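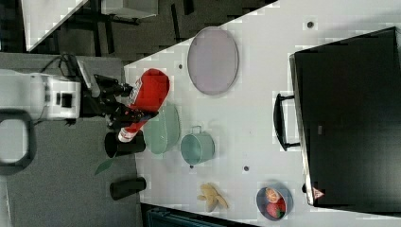

Progress report to the Gallagher Fund
Project: Divora play kitchen and table-setting corner
Prepared by: Marcelino Seixas, Rilturus
Date: 7 May 2024

Where we are

We are further along than I dared hope when I wrote to you in November! The tableware is chosen, the white table is in use, and we have a working version of the "lay it out, put it away" activity that the whole Divora idea grew from. Of the 11 table layouts we promised, 7 are written up and the rest exist as sketches in Ľudovít Bartoš's notebook (he draws faster than I can type).

What is on the table

The set mixes tableware with pretend food, and I'm very happy with how it has come together. The big piece is a lavender oval plate. Then there are bowls, a cup with a small handle, a banana, and a red bottle with a white cap. The orange slice and the strawberry share a small bowl, and we've kept them as a pair in every layout so far.

We went back and forth on color. Ľudovít wanted everything in one family of greens, I wanted each piece different, and we ended up somewhere in between: soft greens for some of the dishes, with the lavender, red and yellow standing out against the white. It makes the instructions so much easier to write. "Put the bottle beside the lavender plate" needs no picture card at all.

The layout we like best right now is number 4, which is all about what goes where. The bottle gets a place of its own, on the black tray, and the dishes and fruit stay out on the tabletop. 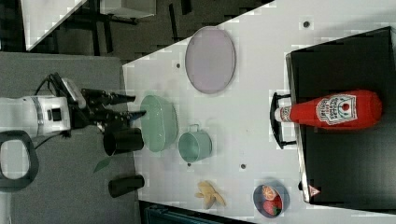 Layout 4: the red bottle on the black tray, with the plate, dishes and fruit on the white tabletop.

I had expected the tray to be a side note, but it has given us a whole second half to the activity. Once the table is set you can turn it around and clear everything away, one piece at a time, and the same sheet covers both directions. We have rewritten layouts 1 to 3 so that they work this way too.

Spending

The grant for this phase was $2,000. We have used around half, nearly all of it on tableware and printing. Fukex gave us a fair price on the printed sheets and will hold it for the second run, so I don't expect to come back to you for more before this phase closes.

Still to do

Finish the last 4 layouts. Two of them need the leaf, and we haven't settled whether it counts as food or decoration.
Shorten the instruction sheets. The current ones run to 2 pages and I would love to get each one down to a single side.
Decide on spares for the smaller pieces.
Agree on storage for the plate, which needs a wider box than the one we budgeted for.

Ľudovít is taking the sheets, and I have the spares and storage. We'll send the finished layouts with the next report, along with the printing invoice from Fukex.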